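FOR IMMEDIATE RELEASE

Student Team Prenex to Show Bin-Picking Robot at Spring Open House

Visitors can bring a small object from home and see what the arm makes of it

The Prenex student robotics team at Trivard Technical College will open its lab to the public this March, and everyone is invited! Doors open Sunday at 1 p.m. in the Huỳnh Building, with the first run at 1:30 and more through the afternoon. Admission is free.

Prenex has 16 members this year, drawn from the college's two-year automation program, the evening machining class and, for the first time, the dual-enrollment high school course. They have spent the school year on one job that sounds easy and is plenty hard: getting a robot arm to reach into a bin of mixed objects, pick one up, and set it down somewhere else. Then do it again with the next object, which is a different shape, a different weight and probably lying on its side.

The team keeps a log of every attempt. As of this week the log stands at 3,966 tries. The first 400 were made with a person steering the arm by hand controls, so the students could learn how it moves and where it gets into trouble near the walls of the bin. After that the team's own software began choosing where to grip, and the log got a lot more interesting. Team members write a comment next to every miss, and some of those comments are very funny (a few will be posted on the wall at the open house).

"We thought the big heavy things would be the problem," the team wrote in its winter progress report. "It's the little flat ones. We have learned so much from the little flat ones."

Objects for practice come from a donation box outside the lab door. Toys, brushes, blocks and kitchen odds and ends are all welcome, as long as they are clean and fit in one hand. Students swap a few items every week so that the software never gets too comfortable with the same set. They also trade jobs every two weeks. Someone who has been writing code moves over to the gripper bench, and someone who has been fixing cables takes a turn at the log. It slows things down a little, and the students voted to keep it anyway.

The project is called Flaltix, a name picked by last year's team out of a hat full of made-up words. Flaltix will go on to the regional student automation meet later in the spring, where teams get a bin of objects they have never handled and a fixed time to empty it. Prenex took part for the first time last year and finished in the middle of the pack. This year's members would love to do better, and they are already arguing happily about which gripper fingers to take.

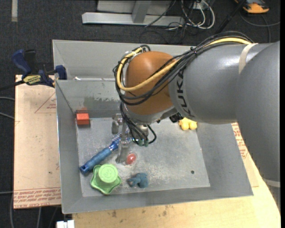
The Flaltix arm over the practice bin, with a brush, a block and several small toys on the bin floor.

The open house is meant for all ages, and no background in robotics is needed. Between runs, students will be at the tables to answer questions, show the spare grippers and let visitors try the hand controls on a small training arm. Families who would like their own object tested should bring it by 3 p.m. Please, nothing breakable, nothing wet and nothing alive!

The college is also taking names for next year's team. Any enrolled student may join, and so may high school juniors and seniors in the dual-enrollment course. New members don't need to know how to program. Meetings are two evenings a week during the school year, and safety training is given in the first month, before anyone works near the arm.

Prenex is raising $1,500 toward travel and shipping for the regional meet. Donations can be made at the door or at the front office of the Huỳnh Building during regular hours.

Parking is free in Lot C, behind the building. The lab is on the ground floor and has step-free access from the lot side. Visitors are asked to wear closed-toe shoes and to stay behind the marked line while the arm is moving.

About Prenex
Prenex is the student robotics team of Trivard Technical College. Its members design, build and program automation projects, and visit local middle schools each fall with hands-on activities.

Media contact
Office of Community Programs, Trivard Technical College
Reporters and photographers are welcome from noon on the day of the open house. Please check in at the front office.

###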